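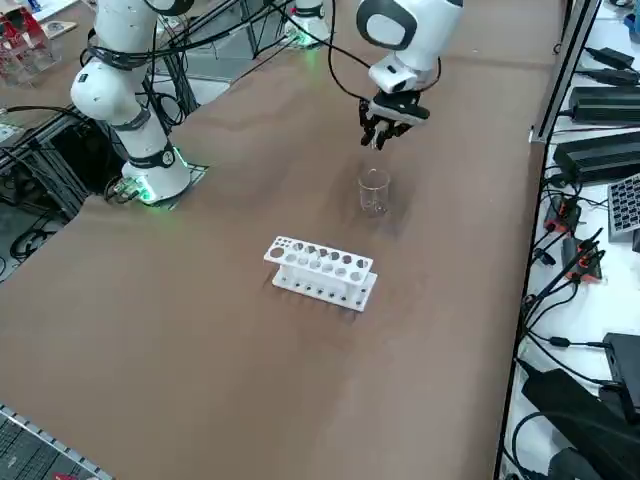

4.2 Does more data help?

Claims that a policy improves steadily with the number of demonstrations deserve more doubt than they usually get. Our own set, collected at Plindska with the Flokura recording software, holds 342 episodes, and we are not convinced that the last hundred taught the model anything. Operators settle into habits. By the second session most of them approached the glassware in the same way, from straight overhead with the fingers pointing down, as over the beaker in Figure 3, and side approaches all but vanished from the record. The empty rack in the same figure raises a second problem. Its holes differ in size, yet the task label says only "rack", so an episode that ends at the large hole and one that ends at a small one are scored alike.

Figure 3. Two-arm workspace with beaker and test tube rack.

We therefore held back 25 episodes in which the operator had been told to vary the approach. The policy trained on everything else failed on over 10 of them. Geerts reports better figures for a similar set-up, but the test episodes there were drawn from the same sessions as the training ones, and we would expect such a split to flatter any method. The Skustance baseline, which we ran with 2 random seeds, did no better than ours and gave quite different results from one seed to the other. We would not rank the two methods on this evidence.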